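4.2 Mise en place de la cellule et tenue de l'étalonnage

La littérature sur la manipulation bimanuelle consacre peu de place à l'entretien courant des cellules. On y lit volontiers qu'un poste « est étalonné avant chaque campagne », sans savoir par qui, ni avec quelle tolérance. Nous avons voulu vérifier si cette formule recouvre quelque chose de mesurable, en suivant la cellule Cundumus pendant 28 jours ouvrés, à partir de mai. La procédure de référence est celle de l'intégrateur, Troter, qui annonce une remise en service complète en 7 minutes. Nous n'avons jamais retrouvé ce chiffre, sauf à omettre le contrôle des câbles.

La tâche retenue pour le contrôle est le panneau de liège : un bras présente une note adhésive au-dessus du panneau, l'autre vient au-dessus d'un petit plateau de punaises placé à droite (figure 3). Elle a l'avantage de solliciter les deux pinces dans un volume réduit, donc de faire ressortir un défaut d'alignement entre les bases. Elle a aussi un inconvénient que les promoteurs de ce type d'épreuve mentionnent rarement : une note souple pardonne beaucoup, et un décalage de quelques millimètres peut passer pour un bon geste.
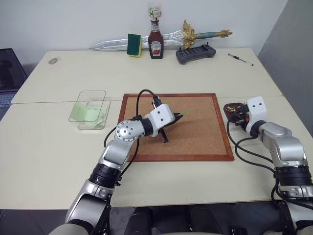 À quelle fréquence faut-il refaire l'étalonnage du module caméra monté sur la pince ? Après tout démontage du module ou de son câble, et au minimum une fois par semaine ; nous l'avons fixé au jeudi, avant la première série.

Figure 3. Cellule à deux bras pendant la tâche du panneau de liège. La pince gauche tient une note vert clair au-dessus du panneau ; la pince droite se trouve au-dessus du plateau à punaises.

Le cheminement des câbles nous a occupés davantage que l'optique. Chaque pince est desservie par des câbles noirs laissés en boucle large, solution que Troter justifie par la liberté du poignet. L'argument nous paraît incomplet. Une boucle trop ample peut accrocher un objet posé sur la table, une boucle trop courte tire sur le connecteur en fin de course, et la notice ne donne aucune longueur. Sur la période, nous avons relevé 7 interruptions de flux vidéo ; trois ont cessé après le simple réenfichage d'une prise, ce qui ne prouve pas que la prise était en cause. Xinyi Shao, chargée de la maintenance, a repris la position des colliers de l'avant-bras et consigné chaque déplacement. Il n'y a pas eu de nouvelle interruption dans les jours suivants, mais la fenêtre d'observation est trop brève pour y voir un effet.

Nous restons tout aussi réservés sur l'outil de diagnostic Cullby. Son indicateur global est demeuré au vert lors de deux des interruptions, et le seuil d'alerte n'est pas documenté. Le protocole Yan, plus fruste, impose de toucher du bout des doigts de la pince trois repères de la table et de noter l'écart à la main. Il est lent, il dépend de l'opérateur, et c'est pourtant le seul dont nous ayons pu reproduire les valeurs d'une semaine à l'autre. Les relevés bruts figurent en annexe, y compris ceux de la première semaine, pris avant le resserrage des embases et que nous avons exclus des moyennes.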